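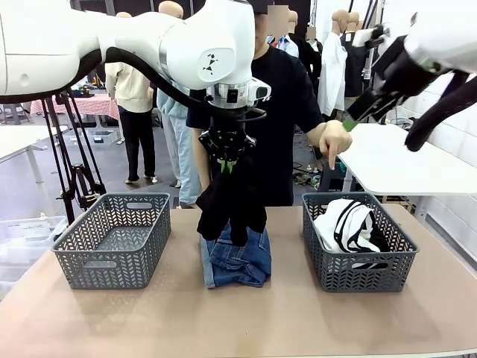 Wie bekomme ich Jeans und schwarze Kleidung sauber, ohne dass sie nach wenigen Monaten grau und blass aussehen?

Kalt waschen, auf links drehen, wenig Waschmittel nehmen und die Sachen nicht in den Trockner geben. Der Rest dieser Anleitung erklärt, wie ich das Schritt für Schritt mache.

Ich habe früher in einer kleinen Änderungsschneiderei in Dimitz gearbeitet. Dort kamen viele Kunden mit Hosen, die noch gar nicht kaputt waren, aber die Farbe war weg. Meine Chefin, Frau Domański, hat mir damals das meiste beigebracht, was hier steht.

Was Sie brauchen

Flüssiges Waschmittel für dunkle Farben (kein Pulver, es bleibt manchmal in den Nähten)
Haushaltsessig, hell
Eine Schüssel oder ein Waschbecken
Eine Wäscheleine oder einen Ständer, der im Schatten steht

Schritt 1: Sortieren

Legen Sie dunkle Sachen zusammen und Jeans extra, mindestens bei den ersten 5 Wäschen. Neue Jeans geben viel Farbe ab. Ob eine Hose noch färbt, prüfen Sie mit einem feuchten weißen Tuch: an der Innenseite vom Bund kräftig reiben und das Tuch anschauen. Wenn es blau wird, bleibt die Hose allein.

Schritt 2: Vorbereiten

Taschen leeren, auch die kleine. Reißverschluss und Knopf schließen, dann das Kleidungsstück auf links drehen. Bei schwarzen Oberteilen aus Baumwolle mache ich das auch, weil die Reibung in der Trommel sonst die Außenseite rau macht und der Stoff dann grau wirkt.

Schritt 3: Die neue Jeans einlegen

Diesen Schritt macht man nur einmal, vor der ersten Wäsche. Kaltes Wasser in die Schüssel geben, dazu 100 ml Essig, und die Hose für 120 Minuten hineinlegen. Danach gut ausspülen. Ich muss ehrlich schreiben, dass die Meinungen dazu verschieden sind. Meine Kollegin Bożena Nowakowski hält den Essig für Aberglauben und nimmt nur Wasser. Ihre Hosen sehen auch gut aus.

Schritt 4: Waschen

Schonprogramm, kalt oder höchstens 30 Grad, niedriges Schleudern. Die Trommel soll locker gefüllt sein, damit sich die Sachen bewegen können und keine harten Falten bekommen. Solche Falten sieht man später als helle Streifen, besonders an den Oberschenkeln. Beim Waschmittel reicht die kleinste Menge, die auf der Flasche steht. Weichspüler lasse ich weg, vor allem bei Jeans mit Elasthan.

Schritt 5: Trocknen

Die Sachen sofort aus der Maschine nehmen, einmal kräftig ausschütteln und die Nähte mit der Hand glatt ziehen. Jeans hänge ich am Bund auf, schwarze Pullover lege ich flach auf ein Handtuch. In August hängt bei mir nichts Dunkles vor 19 Uhr auf dem Balkon, die Sonne ist dort zu stark. Alle Teile bleiben auf links, bis sie trocken sind.

Wie oft?

Seltener, als man denkt. Eine Jeans ohne Flecken kann man gut lüften und wieder anziehen. Einen kleinen Fleck behandle ich nur an der Stelle, mit kaltem Wasser und einem Tropfen Seife, und tupfe ihn von außen nach innen ab.

Wenn die Farbe schon verloren ist, hilft nur noch Färben. Für schwarze Baumwolle geht das in der Waschmaschine recht einfach, die Nähte aus Polyester bleiben dabei aber meistens heller.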